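Bunitz Opens Commercial Kitchen Fit-Out Site in Bernholm

BERNHOLM, 10 May 2024 - Bunitz, a supplier of stainless steel fittings and floor coatings for commercial kitchens, bakeries and food plants, has opened a new site in Bernholm. The building brings the company's sales office, spare parts counter and training rooms together at one address. Until now they were run from separate premises in Ortuño and Istama.

The Ortuño office closed to visitors in February and its staff have moved to Bernholm. The Istama warehouse stays open for bulk orders and for customers who collect with their own trucks. Opening hours at Istama do not change.

"Customers used to place an order in one town and drive to another to pick up a drain cover," said Anas Geagea, managing director of Bunitz. "We wanted one place where a bakery owner can talk through a floor plan in the morning and leave with the parts before lunch."

The parts counter will carry 300 stock items from the first day, including rails, wall guards, sink legs, drain grates, hinges, gaskets and coating repair kits. Items that are not in stock can be ordered at the counter and will be delivered to Bernholm or to the customer's own address. Trade account numbers issued in Ortuño remain valid, and customers do not need to register again. Paper catalogs are available at the counter and can be requested by mail.

The company has also changed how it quotes for floor work. A quote will now list surface preparation, coating, line marking and signs as separate items. Customers who already have a contractor for preparation can order only the parts they need. Quotes are valid for eight weeks, and a site visit is included for any job inside the Bernholm delivery area.

Steel surfaces, and a gray epoxy floor with a yellow line 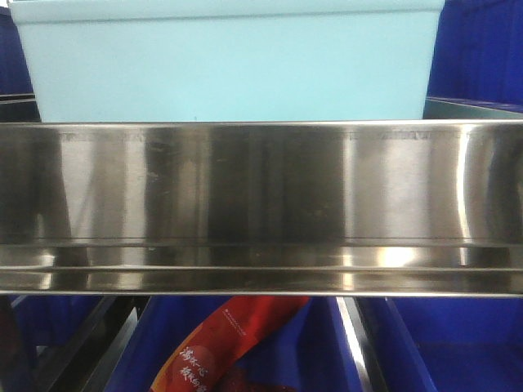
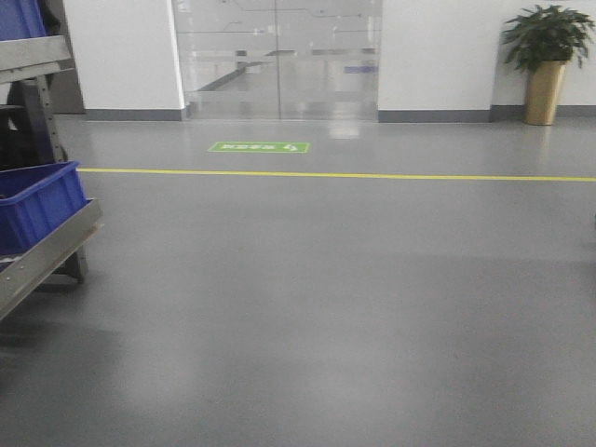
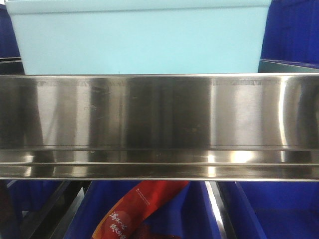 Training starts this month. The first course covers daily and weekly cleaning of stainless steel in food areas and is meant for kitchen managers and cleaning crews. It deals with the choice of cleaner, the right cloths and pads, rinsing, and what to do about heat marks and hard water stains. A second course, for building owners and maintenance staff, covers floor coatings: how to prepare a concrete slab, how long to wait before letting carts back on it, and how to patch a damaged area without recoating the whole room.

Both courses will be taught by Fulgencio Calvo, who joined Bunitz as a fitter and has led its installation crew in Istama. Each course lasts 2 days. Places are limited to 8 people per session so that everyone gets time to practice on sample panels.

"Most of the damage we get called out for comes from the wrong pad or from bleach left sitting on the steel overnight," Calvo said. "People are usually working hard at it. They were just never shown how."

Course fees include lunch and a printed manual. Trade account holders can add the fee to their monthly bill. Participants should bring work shoes with a closed toe. Gloves and eye protection are provided. The cleaning course will be offered in English and Spanish, and the floor course in English only for the time being.

Bunitz will keep its repair service for older equipment, including rails and sinks bought from other suppliers. Small repairs such as a loose leg or a worn gasket can be brought to the Bernholm counter. Larger pieces are handled by a fitter on site, and the visit can be booked by phone or in person. The company asks customers to have the length, depth and mounting height of the piece ready when they call.

The company now serves 372 trade customers in the region, most of them small bakeries, school kitchens and restaurants. Geagea said the next step will be an evening pickup service for businesses that cannot send anyone during the day. A start date has not been set.

Parking for customers is behind the building, with the entrance on the side street. Deliveries should use the loading door at the front and report to the parts counter on arrival. Returns of unused parts are accepted with the original invoice, including items bought in Ortuño before the move.

About Bunitz

Bunitz supplies and installs stainless steel fittings and floor coatings for commercial kitchens and food production. The company is privately owned, with its sales office and training rooms in Bernholm and a warehouse in Istama.

Press contact: Bunitz, Office of the Managing Director, Bernholm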